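Jutmont Community Library - Play and Learn Room
Progress report to the Cropper Fund
Jan 28, 2026
Prepared by Mitali Sheikh

Opening and attendance

The room has been open to families since October. Up to the end of December we registered 161 children, most of them under school age. The mornings are well used. The afternoons are still quiet, and I think it is because the school bus leaves before our session is finished. We have asked the bus company if a later departure is possible, but we did not receive an answer yet.

Materials

From the grant we have spent 2,000 pounds on toys and building materials for the smallest children. We chose plain pieces without letters or numbers, so that children who speak different languages at home can play together from the first day. Parents have told us that they like this, although two of them asked for more puzzles.
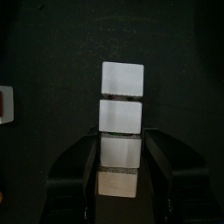
Staff and training

Nuwan Ekanayake joined us as session leader and works two mornings each week. He has completed the first aid course and the safeguarding course. The storytelling course was full, and he is now on the waiting list for spring. Until then I read the stories myself - in English, and sometimes in Bengali when the families ask for it.

Room and repairs

The new floor was laid by Hiteck before we opened. One corner near the radiator has lifted a little and they have promised to come back and glue it again without cost. The lending shelf from Fotura arrived late and with one side panel missing. The panel has been ordered again.

Spending

Wages and training are inside the budget. Heating is higher than we planned, and I would like to ask your permission to move the unspent printing money to this line. A short table with the figures is attached to my email.

Next period

We will try a later start for the afternoon session and send a short questionnaire to the parents. I would also be glad to know if the Fund prefers the next report before or after the summer closing.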